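6.3 Gripper stops open and ignores the close command (fault 2506)

Fault 2506 means the controller asked the gripper to close and got no answer it liked. The arm will hold its last position until someone deals with it. It's very patient.

CAUTION: A gripper that has stopped open has not necessarily finished. The close command may still be queued, and clearing the fault can release it. Keep fingers, sleeves and lanyards out from between the jaws until step 4 is done.

1. Press the stop button on the Nimberg controller. Pausing the program from the tablet doesn't count, however official the button looks.

2. Leave the pens and the cup where they are. Tidying up first is a natural urge, and it puts your hand exactly where the caution above asked you not to put it.

3. Look along both fingers from the side. Check for a bolt that has backed out, or a jaw pad sitting crooked.

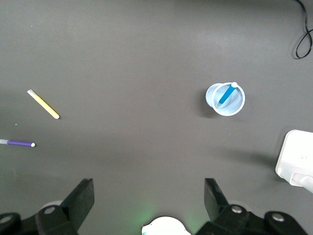
Figure 6-2. Gripper fully open over the marker sorting layout, with the blue marker in the mesh cup.

4. Open the Queue page and choose Discard All. If the page shows code 1833, the queue is locked – switch the controller off at the wall, wait 2 minutes, and start again from step 1.

5. Check for cables within the arm's reach. The Vedlow wrist will happily collect a loose loop and carry it to the next waypoint, along with whatever is on the other end.

6. Release the stop and run Jog Close at the lowest speed, with nothing between the jaws.

NOTE: If the jaws close in step 6 but 2506 comes back during the marker routine, the grip width is probably set for a different object. Go to section 4 and teach it again. Raising the grip force will also clear the fault, and quite possibly the marker.

If the jaws still won't close, log the code and contact Guerreiro service. Please don't push them shut by hand. The Virnangate warranty has a paragraph on this, and it wasn't written on a hunch.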